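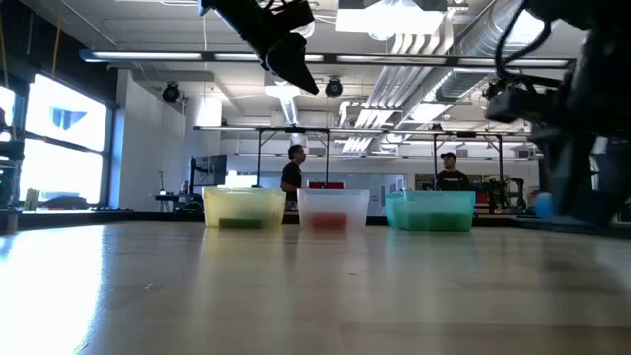 Chapter 2
Sorting and Storing Household Waste

Most towns that collect recyclables ask residents to do the first sorting at home. The rules differ from place to place, but the idea is the same: materials that will be processed separately should be kept apart from the start. Translucent bins in different tints, such as yellow, clear and teal-green, let a person tell the containers apart by color and still make out that something is inside. Solid bins hide their contents, so they depend on labels.

The town of Stimatlow, with 1,301 households, changed its collection system one August. Before the change, each home put out a single mixed bag. Afterward, paper, metal and glass went into separate containers – food scraps were added later. Rosine Tessier, who ran the program, kept records for the first 30 weeks. More than 700 households took part from the beginning. The others joined slowly, and apartment buildings with shared entrances were the last to do so.

Space is a common problem in small kitchens. A household may have room for only two containers and must decide which materials to combine until collection. Section 2.1 looks at how such choices affect the sorting plant. Section 2.2 covers contamination, the term used when the wrong material ends up in a load. Section 2.3 compares Stimatlow with Zunlow, where residents carry everything to a central depot.

Key terms: contamination, depot, mixed collection, source separation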